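# Weißer Esstisch, matte Platte: wie kriegt ihr die grauen Striche vom Geschirr weg?

**Remzi Altıntaş** · 9. März 2021

Hallo zusammen,

ich lese hier schon ewig mit und muss jetzt doch mal selber was fragen. Wir haben seit Oktober einen neuen Tisch in der Essecke, weiß, matt, schwarze Beine (Modell Trevley, falls den jemand kennt). Ich finde ihn immer noch richtig schön! Aber die Platte macht mich wahnsinnig. Überall, wo Teller und Schüsseln stehen, bekomme ich so feine graue Striche, manche wie mit dem Bleistift gezogen. Mit dem nassen Lappen geht da gar nichts, mit Spüli auch nicht, und mit der rauen Seite vom Schwamm traue ich mich nicht so recht, weil ich dann bestimmt glänzende Stellen reinreibe.

Meine Frau meint, es liegt am Geschirr. Ich meinte erst, es liegt am Besteck, weil die Kinder damit gern mal über den Tisch schrammen. Inzwischen weiß ich es auch nicht mehr. Das Geschirr ist buntes Steingut, bunt zusammengewürfelt, und ein paar Teile sind unten am Rand nicht glasiert, da fühlt es sich an wie feines Schleifpapier.

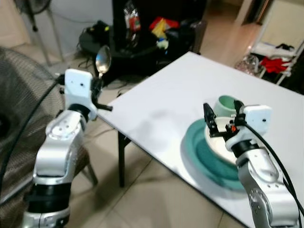 *Die Essecke: petrolgrüner Teller mit der weißen Schüssel drin, dahinter der mintfarbene Becher.*

Tischdecke will ich eigentlich nicht, dann hätte ich mir ja keinen weißen Tisch kaufen müssen. Platzsets haben wir probiert, die rutschen, und der Kleine zieht sie samt Teller zu sich her. Auf dem Fliesenboden ist das jedes Mal ein Abenteuer, zwei Becher sind schon hin.

Also: Wie kriege ich die Striche raus, ohne die matte Oberfläche zu ruinieren? Und was macht ihr, damit keine neuen dazukommen? Danke schon mal!

---

**Urmas Juška**

Moin Remzi, das hatten wir ganz genauso, nur mit einer Küchenplatte. Ich würde erst mal rausfinden, was es überhaupt ist. Fahr mal mit dem Fingernagel quer drüber. Wenn du nichts spürst, ist es meistens Abrieb, der oben drauf sitzt, und dann hast du Glück. Spürst du eine Kante, ist es ein Kratzer und der bleibt.

Bei Abrieb hat bei mir ein Schmutzradierer geholfen, gut nass und fast ohne Druck. Aber bitte erst an einer Stelle testen, die man nicht sieht, die Dinger sind nämlich selber ein ganz feines Schleifmittel und auf Matt sieht man das schnell. Zweiter Versuch wäre ein Klecks Natron mit Wasser, mit einem weichen Tuch drüber und danach gründlich abwischen. Ich hab da bestimmt 20 Minuten an einem einzigen Strich rumgemacht, bis ich den Dreh raushatte - lieber dreimal sanft als einmal fest.

Und zum Geschirr: dreh mal alles um. Die unglasierten Ränder kannst du mit nassem Schleifpapier abziehen, ich hab 400er Körnung genommen. Immer nass machen wegen dem Staub, ein paar Runden im Kreis, abspülen, fertig. Danach gleiten die Teller richtig, und bei mir kamen keine Striche mehr nach. Wer ganz sichergehen will, klebt kleine Filzpunkte drunter, aber die überleben die Spülmaschine nicht.

Gegen rutschende Sets hilft ein Stück Antirutschmatte, wie man sie unter Teppiche legt. Einfach passend zuschneiden.

---

**plinmont_fan**

Kauf dir halt einen Holztisch, da sieht man nix :-)

---

**Remzi Altıntaş**

@Urmas: Fingernageltest gemacht, ich spüre bei fast allen nichts! Einer am Rand ist leider ein echter Kratzer, da kommt in Zukunft der Brotkorb drauf. Schmutzradierer hab ich unten an der Tischkante probiert, sieht gut aus, keine Glanzstelle. Den Rest mache ich am Wochenende, wenn ich Ruhe habe.

Beim Geschirr war der große Teller übrigens der schlimmste, der hat unten einen Ring wie eine Feile. Schleifpapier hole ich mir noch. Geht das bei den Bechern genauso, oder springt mir da der Rand?

---

**Urmas Juška**

Geht genauso, nur weniger drücken und den Becher dabei mit der Hand innen abstützen. Wenn er schon einen Haarriss hat, lass es lieber.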